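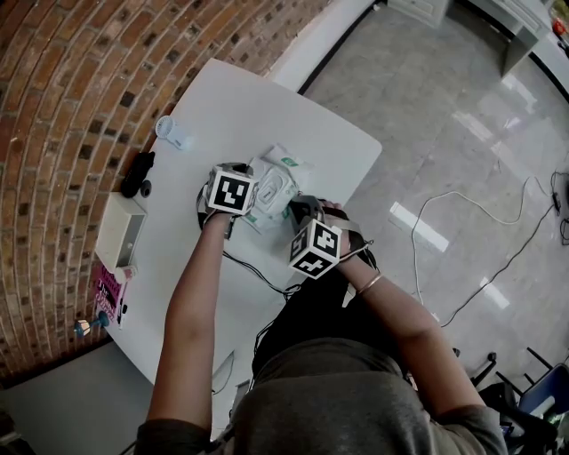
What does Cutari do, exactly?
We sort out desks and small tables that have stopped being usable as desks and small tables. You send us the surface, or we come to it, and at the end there is somewhere to put your elbows.

About Cutari

Cutari started in Prusberg with one table and an argument over whose cup it was. The cup was never claimed. The table got cleared, and a neighbor asked if we could do hers, and then her sister's, and by the following August we had a price list and a van that mostly started.

We are a small firm. There are seven of us, which is one more than fits comfortably in the office on Sutcliffe Street, so somebody is always out on a job. To date we have cleared 1,761 tabletops, a figure we trust because counting them is how we get paid.

How we work

Everything on the table gets picked up once. It goes in a box, in a drawer, in the trash or back where it was. Crinkly plastic packages are opened or put away, and if the label is too small to read we ask you before guessing. Remotes go with the thing they operate, if that thing still lives with you. Desk fans stay in summer and are negotiable in winter. Lamps always stay. We have been asked to remove lamps and we have regretted it every time.

Books lying along the wall are a gray area. Most clients say they are reading them. We put these at the end of the table and make no comment.

What we don't do

Garages. We did one garage. We also don't sell storage bins, although the Rident drawer tray we use is available on request, in white, and in another white that the supplier insists is different.

Prices

A standard table is $26, cups included. Dining tables that have not been dined at since the last move are quoted separately. Cables are untangled free of charge up to the point where we start sighing.

Visiting

The office is open most mornings. Ring twice, the first one only wakes up the bell. If you bring a drawer with you, please carry it level.

Page last updated 15 August 2018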